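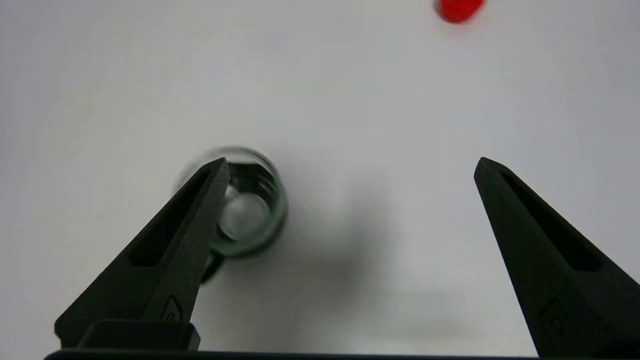 4. Setting up Coment detection for the wrist camera
Coment finds objects by their outline, and outlines are less reliable for transparent things. Before you train a grasp, check the mask in the Prellum viewer. A clear glass standing at the tip of the left finger, out of focus, is a difficult case, and the shadow next to it can be taken as part of the object.

1. Open Perception > Masks and set Shadow filter to 16.
2. Move the arm up until the rim looks sharp.
3. Press Save mask.

Note: The filter value is stored for each camera separately.
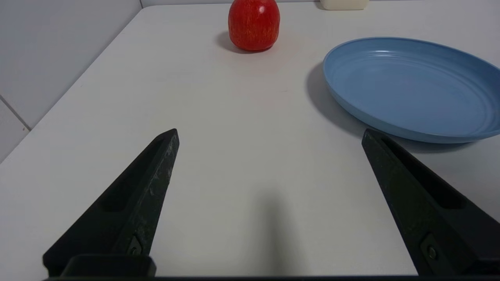
The planner needs one target and a list of things to avoid. Click the target first, then mark the others as Keep clear. With the red apple as target, the light blue plate at the right must be marked completely, also the part outside the view, so draw its box up to the image border.

4. Set Approach speed to 10 percent.
5. Select Preview path. The path is drawn in green if it
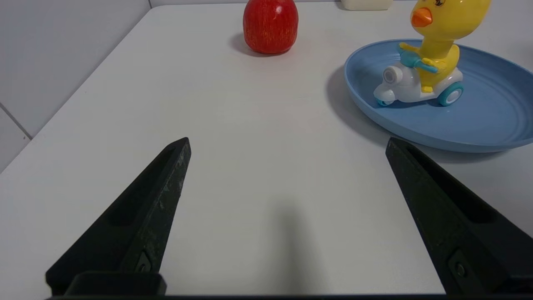
stays free of all Keep clear boxes, and in orange if it touches one.

6. Press Run only when the path is green.

Caution: Do not put your hand between the fingers while Run is active. Stop ends the motion, but the gripper keeps its force.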